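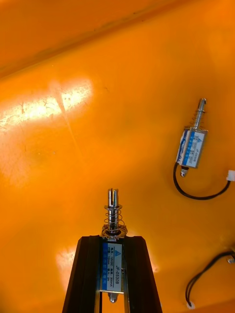
JF-0530B in the fingers, wrist camera view, plunger up. Second one still in the orange bin.

September 17, 2021

Solenoid day! I have been putting off this part of the build for ages and then I got so into it that I forgot to eat, so these notes are long and a bit out of order. Mwende, if you're reading this at the shop before I get in, skip down to the bit about the grip table, that's the part that touches your code.

So the job for this stretch is getting the arm to pull solenoids out of the bin and stand them in the nest plate, plunger up, ready for the latch blocks to go over them. The latch blocks are for the parts cabinet (Drirnness, for anyone who has lost track of which project has which silly name). Every drawer gets one solenoid, and I did the first drawers by hand back in February and swore I would never do it again. The arm is the arm, same as always, running the Sang scripts. The Onier board does the switching for the drawers themselves and isn't involved in any of today's stuff.

First thing I learned, and I should have guessed it: you want to hold these by the metal frame and nothing else. The frame is a nice honest rectangle and the fingers sit flat against it. The plunger is polished rod and it slides, that's its whole purpose in life, so grabbing it gets you a solenoid that drops when the rod pulls through, or a spring that pops off into the next zip code. I lost one spring that way before lunch. Found it in my sleeve.

Second thing, which way is up. There's a forked slot at the tip of the plunger and the spring sits at that same end, so if you find the spring you've found the top. The other end just has a short stub. I was trying to get the vision step to look for the fork, and it was hopeless, the slot is narrow and depending on how the plunger has turned you might be looking at it edge-on. The label is much easier. It runs down the face with a blue stripe along one side and a little blue triangle near the top, and blue on an orange bin is about as kind as a color detector is ever going to get. So: find the stripe, get the long axis from it, then use the triangle to decide which end is the plunger end. I felt very clever for a good ten minutes.

Then the glare got me. The bin is shiny and it's scuffed up, and the overhead light comes back off it as a big washed-out patch over on the left. Anything that the script thinks is a white label over there, well, half the time it's a reflection. I tried three things:

1. Turned the overhead light off and used the desk lamp. The patch moved. Great.

2. Taped a sheet of baking parchment under the light. Better! Looks awful, smells faintly of cookies when it warms up, and I'm leaving it for now.

3. Made the script ignore any white that doesn't have blue right next to it. This is the one that fixed it, and it took four lines. I could have started there and had my afternoon back.

I'd still like to scuff the whole inside of the bin with a sanding sponge so it goes matte. Mwende thinks a liner of craft foam would do it and would also stop the solenoids skating away when the fingers come down next to them. She's probably right, but foam grabs the wires, and the wires are trouble enough.

About the wires. Each solenoid has its black lead with a little white connector on the end, and they flop wherever they want. If a lead is lying across its neighbor, you lift one and the neighbor comes too, like pulling one coat hanger out of a closet. What worked best was laying them in by hand with the leads fanned toward the right side of the bin and not crossing. Yes, I know, if I'm laying them in by hand then I'm doing half of the robot's job for it. It's a first pass. I want to add a little wiggle at the top of the lift, a quick left-right, and have the script look again to see if there's a second connector hanging there. Not written yet.

Grip table (Mwende, here you are). I changed the closing value for this part to 476. The old one was 800 and that was left over from the wooden dowels, so the fingers were stopping well before they touched anything and I spent a silly amount of time thinking the gripper was sick. The approach height is now 91. I left your names for everything alone, except I split "part_small" in two so the solenoids have their own line. If that breaks the Lestska page on the shop screen, just point it at the new line, it should be a one-word change. The commit note says 2121, which is just the time I saved it, on the 24-hour clock, I couldn't think of a title.

One thing I noticed and want to chase: the bevel on the inner edge of the left finger. If the solenoid goes in a hair too low, I think the frame could ride on the bevel and tilt as the fingers close. I haven't proved it. I want to try a strip of thin rubber on both fingers and see if it makes any difference — I have the bicycle tube offcuts in the tin by the vise, please don't throw them away again!

Electrical note so I stop going and looking it up: the label says 12VDC and 300mA. So one drawer at a time is easy on the supply, but I don't want a bug in the cabinet code firing a whole column of them together. Going to put the limit in the Onier setup and also put a fuse on the rail, belt and suspenders. Also they shouldn't be held on for long, a latch only needs a short kick. I'll time how short when the first block is bolted down.

Left to do:

Wiggle step and second look after the lift
Rubber on the fingers
Sanding sponge or foam, pick one and stop arguing
Print the nest plate again with wider mouths on the pockets, the current ones are too fussy about angle
A notch in each pocket for the bottom stub, so the frame sits flat on its end
Ask Mwende if she still has the spare connector housings

Parchment is still taped up under the light. Please leave it there until I've done the bin.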